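Another planner that never misses

7/1/20

I spent most of last week with the new Samico release, the one with the motion planner everyone on the Filutham list has been so pleased about. The release notes say planning now succeeds 100 percent of the time on their benchmark, over 1000 queries. I believe them. I just don't think it means very much.

A planning query counts as a success if the software hands back a path with no collisions in it. Collisions with what? With the model you gave it. My model of the board fixture has flat walls and square corners and was last measured in December. The planner will happily thread a fingertip past a connector that sits a little higher than I told it, then report success and a nice short planning time.

So I ran 68 approaches to the board on our own cell, with the wrist camera logging, and compared the pose the perception node claimed with what I measured by hand afterward. In 16 of them the error was bigger than the clearance I'd asked for. The planner called every one of them fine.

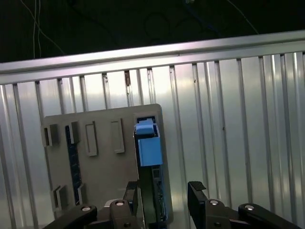

Tóth wrote back that I was blaming the planner for a perception problem, and that if I padded the collision model by a couple of millimeters the whole complaint would go away. Fair enough on the first part. On the second, I tried it. With the padding on, the planner can't find a way in to the slots at all, and it takes its full timeout to tell me so.

What I'd like is a planner that takes the pose uncertainty as an input and refuses when the numbers don't work. Cemley claims to do this. The docs for that feature are one paragraph long and the sample config doesn't parse. I've filed a bug.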